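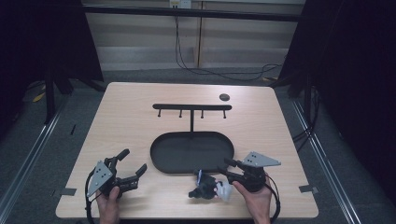
Fig. 1. Table with rack and tray, one gripper in each hand.

4.2 Open-day demonstration

1. Stand at the front of the table.
2. Hold both grippers from below and keep the cables to the outside.
3. Open the jaws fully before reaching for an object.

Caution: keep visitors 700 mm from the rails.

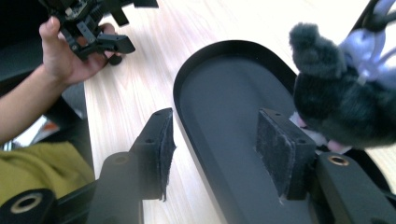 Fig. 2. Felt pads on either side of the tray, soft toy at the right.

4. Close the pads slowly on soft items.

Note: replace worn felt with Hornel pad 148.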